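The Arm That Would Not Stop

By Gervásio Lopes
2026-03-22

The fault was found on a night when the building was almost empty. At Avness, a small company which makes control software for two-armed household robots, the computers had run 3,000 practice tasks in a simulated study. In 28 of them, the right arm kept moving after the stop command was given.

"At first I believed it was a mistake in the log," says Gleice Mendonça, who leads the safety testing. "Then I watched one of the runs again, and I saw that the log was correct."

The stop command went to both arms, but the right arm received it through a second queue. If that queue was full, the command waited behind the older movements. The delay was 800 milliseconds in the worst case. It does not sound like much, but in this time an arm can travel far enough to hit a person who is leaning over the desk.
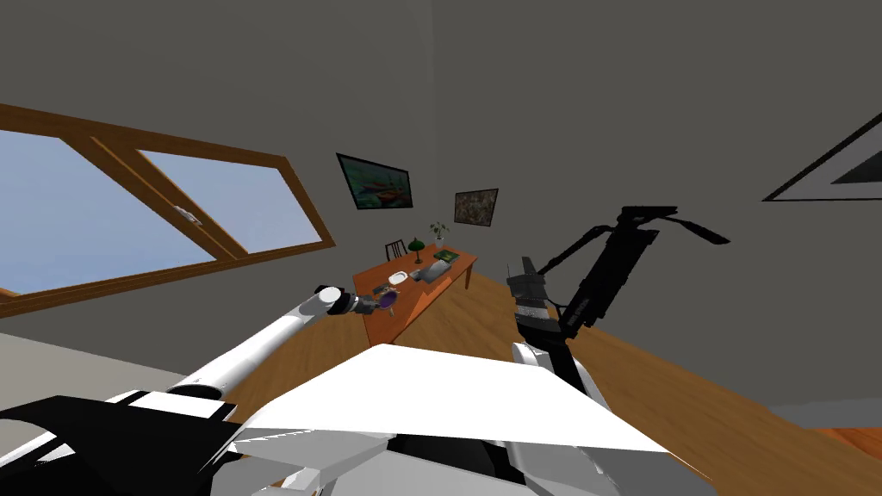
Mendonça did not want to repair only the queue. Her team wrote the stop function again, so that it now clears all waiting movements before anything else. They also added a check which cuts the motor power if one arm is still and the other is not. After this they ran 4,000 new tasks, many of them with the queue filled on purpose. The fault did not come back.

The company had planned to put the software on real machines in November. This was moved, and one customer, Vivura, was not pleased with the waiting. Mendonça says she understands them, but she would make the same decision again.

She keeps the 28 bad runs in a separate folder. Each new version of the software must pass them before her team will look at the rest.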